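Reclining seat (air travel)

A reclining seat in commercial air travel is a passenger seat whose back can be moved from the upright position toward the horizontal while the aircraft is in flight. The term covers everything from the economy seat with a few degrees of movement to the fully flat bed sold in long-haul premium cabins. This article deals mainly with the angled-flat seat, an intermediate type that was common on overnight routes before fully flat beds replaced it, and with its use by the charter carrier Rekell.

Terminology

Seat pitch is the distance between a point on one seat and the same point on the seat in the row ahead. It is often mistaken for legroom, but it includes the thickness of the seatback. Recline is given either as an angle from the vertical or as the distance traveled by the top of the seatback. The two measures do not convert directly, as the result depends on the height of the seat and the location of the hinge.

An angled-flat seat forms a straight surface from headrest to footrest, but the surface slopes down toward the feet. A fully flat seat forms a surface level with the cabin floor. A cradle seat tilts the cushion and back together and does not form a straight surface at any setting.

Mechanism

Economy seats normally use a locking gas or hydraulic cylinder released by a button in the armrest. Premium seats use electric actuators, usually one for the back, one for the legrest, and one for the forward travel of the seat pan. The passenger controls these from a panel in the side console. Most designs include a manual release so that the crew can return the seat to upright for landing if power is lost.

A fixed-shell seat slides forward inside a rigid outer shell as it reclines. The passenger behind loses no space, while the occupant gives up some of the room in front of the knees. 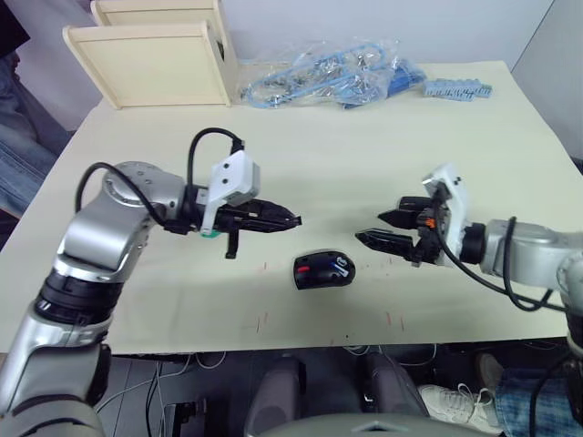
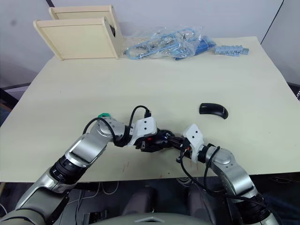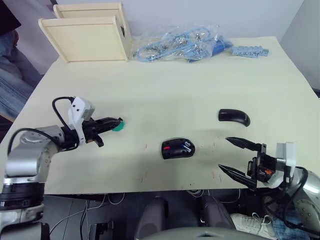
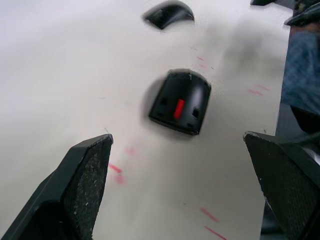
Use by Rekell

Rekell fitted angled-flat seats to its long-haul aircraft for the overnight service between Drovthorpe and Nundville. The seats were supplied by Nijs under the maker's shell-type design and were installed in the forward cabin, ahead of the galley. The contract covered 286 seats, including spares, and provided for replacement cushions over the life of the frames.

The first layout had the seats in pairs with a shared center console. Window passengers had to step over the legrest of the aisle seat when both were extended. A revised layout offset the two seats in each pair, which gave the window passenger a narrow path to the aisle and moved the reading lamp to the outer side of the shell.

The economy cabin on the same aircraft kept conventional cylinder-type seats. Recline there was limited in the last row by the rear bulkhead, and the exit rows had seats locked upright.

Weight and maintenance

Actuators, wiring, and the outer shell make a premium seat several times heavier than an economy seat. Nijs rated the actuator set used by Rekell for 800 hours of powered operation between inspections. Rekell's maintenance records list 1,144 seat faults over the period of service, with blocked tracks the leading cause. Small items dropped between the seat pan and the shell, chiefly pens and phones, accounted for most blockages.

Reception

Travel writer Lotte Stevens found the seat comfortable for reading and dining but noted that sleepers tended to slide toward the footrest. Josefien Cuypers, comparing it with 3 competing products, rated the storage and the tray table above average and the bed surface below. Both writers criticized the position of the control panel, which could be pressed by the elbow during sleep.

See also

Seat pitch
Cabin layout
Premium economy
Lie-flat bed

Categories: Aircraft interiors | Airline seating | Long-haul travel

Last edited April 9, 2023

Shared 3 times

Comments

rowseven: The part about sliding matches my one trip on the Nundville overnight. I ended up wedging a pillow under my knees and slept maybe half the way.

M. Harlan: Pitch and legroom should be separate articles. People keep mixing them up and one sentence here isn't going to fix it.

galleycart: Were the offset pairs on every aircraft or only the later ones? I had the old layout in January and had to climb over my neighbor.

rowseven: Only had the old one myself. No idea about the rest.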